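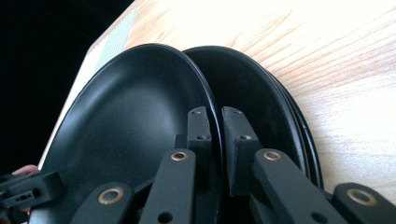

Black plates, on edge. Every speck shows.

Quick one today, I have a bus to catch. Black dishes are a mistake and I own a whole cupboard of them.

I know, I know. They look great in the store. Mine came from a shop in Tresmont, 86 dollars for the set, and under those spotlights they looked like a restaurant. At home they look like a chalkboard. Dust. Scuffs. Fork marks. White plates get all of that too, you just never have to see it.

My neighbor Lenni Kinnunen says wipe them before you set the table. Every time? Before the food? I wash a plate so that I can stop thinking about it.

And matte is worse than glossy. Water dries on it and leaves a map. Rub it with a towel, now you have lint. I spent most of July rubbing plates.

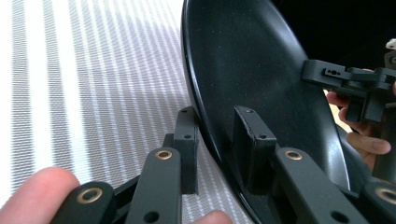 The big dish is a different story

OK so here I go soft. One large dark oval dish, I'd keep that. A striped cloth in white and light gray and a dish like that go together, there's no arguing with it. Rice looks good in it. So do oranges. It comes out for company, gets one wipe, goes back. Fine.

But for every day? Toast, eggs, a sandwich over teh sink? Give me plain white, the chipped kind from the Dalen flea market, mismatched, who cares. Store the black ones up high and let them collect there dust in private.

Anybody in Stostport want a set, write me. You pick up.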